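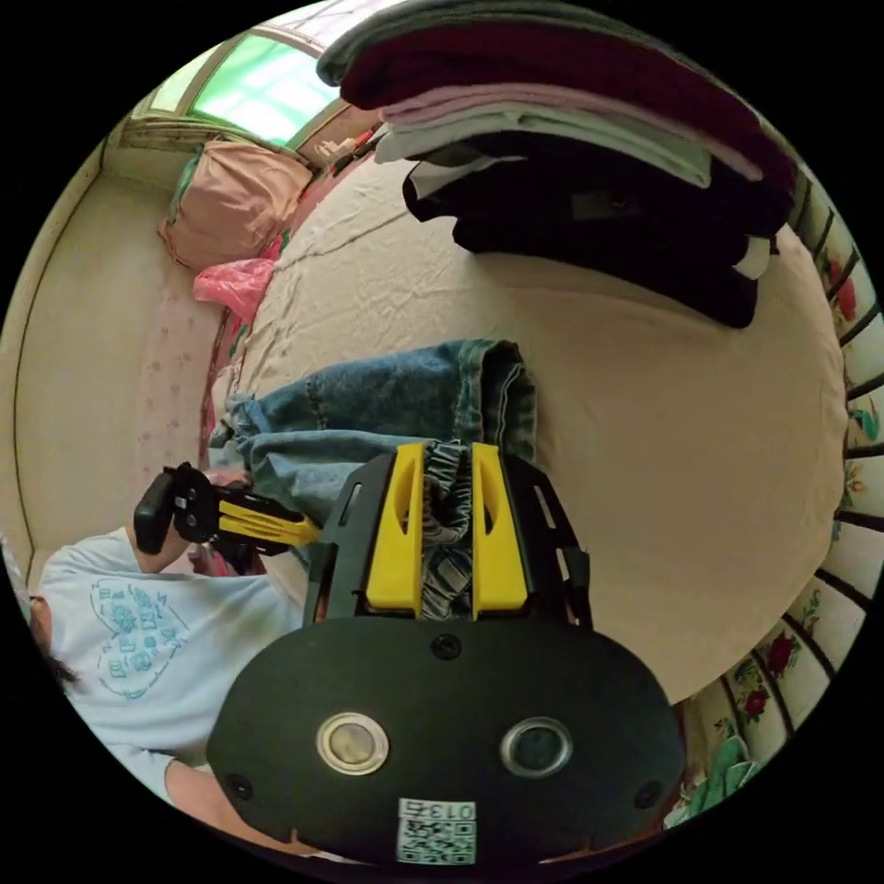

Unit 013 in use on a garment-folding task. Denim gathered between the gripper fingers.

Hand-Held Gripper Service Notice: Frequently Asked Questions

Clallolbridge Equipment Services has prepared these answers for participants, site coordinators and supervisors at the Clallolbridge and Zondthorpe programmes. They concern the finger-release fault identified in August in hand-held grippers fitted with the Soylu trigger return spring. Please read them together with the safety card supplied with your kit.

What is the fault?

In affected units the fingers may stay closed after the trigger has been let go. The return spring slips off its seat inside the handle and the linkage no longer pulls the fingers apart. The fault is intermittent. A unit may work normally for an entire session and then hold on to an item the next time it is closed.

How was it found?

A participant at the Zondthorpe site was folding trousers when the fingers closed on a waistband and did not open. The participant pulled the garment away by hand, the fingers released suddenly, and a fingertip was caught between the finger base and the side rail. First aid was given on site. The incident was reported on the Wednesday and the unit was withdrawn the same afternoon.

How many units are affected?

The notice covers 165 units. Two injuries have been reported to us, both minor pinches.

How do I know whether my unit is covered?

Check the number on the white label on the housing, printed above the QR code. Scanning the code opens the service record for that unit, which will show "Inspection required", "Cleared" or "Not affected". If the label is missing or the code will not scan, treat the unit as requiring inspection and contact your coordinator.

My unit has never jammed. May I continue to use it?

Only if the service record shows "Cleared" or "Not affected". A clean history does not exempt a unit from inspection.

Are some tasks more likely to cause a jam?

Yes. Thick or bunched fabric opens the fingers wider and places more load on the return spring. Denim, towelling and quilted items account for most of the reports we hold. Thin garments such as T-shirts have produced very few. Until your unit has been cleared, it should not be used on any fabric, whatever the weight.

What should I do if the fingers will not open?

Let go of the trigger completely and keep your free hand clear of the fingers and side rails. Set the gripper down on a flat surface with the garment still in it. Do not pull the fabric. Switch the unit off, then press the release tab at the rear of the handle. If the fingers remain closed after two presses, leave the garment where it is and call your coordinator. We would sooner replace a pair of jeans than record another injury.

I work with a gripper in each hand. Is there anything further I should know?

If one unit jams, set both down before doing anything else. One of the reported injuries occurred when a participant tried to free a jammed gripper using the fingers of the other. The same applies when working at a bed or couch, where a soft surface allows the housing to roll. Move both units to a table or the floor before using the release tab.

Can I open the handle and reseat the spring myself?

No. The spring is under tension and may leave the handle with some force. The screws on the housing should also be left alone, as disturbing them affects calibration and voids the service record.

What does the repair involve?

The technician fits a retaining clip and replaces the original spring with a heavier part supplied by Fillonix. The unit is then cycled on folded denim and returned with an updated record. The trigger will feel slightly firmer than before. This is normal.

Is the recording from a jammed session still usable?

In most cases, yes. Please do not delete anything. Mark the session "Interrupted" and add a short note saying which item was being handled. Sessions marked in this way are paid in full.

Will I be blamed for damage to a unit or a garment?

No. Damage connected with this fault is not charged to participants. Claims for garments may be made on the household property form, available from your coordinator.

Must I report a jam if no one was hurt?

Yes. Every jam should be reported by the end of the day on which it happens, including those that clear on their own. Quote the unit number, the item in the gripper and which hand was holding it.

Whom should I contact?

Inspection bookings and returns: Ermelinda Morais, Equipment Desk, Clallolbridge.
Injury reports and safety enquiries: Bello Akinola, Participant Safety, Zondthorpe.

If an injury requires medical attention, seek treatment first and report afterwards.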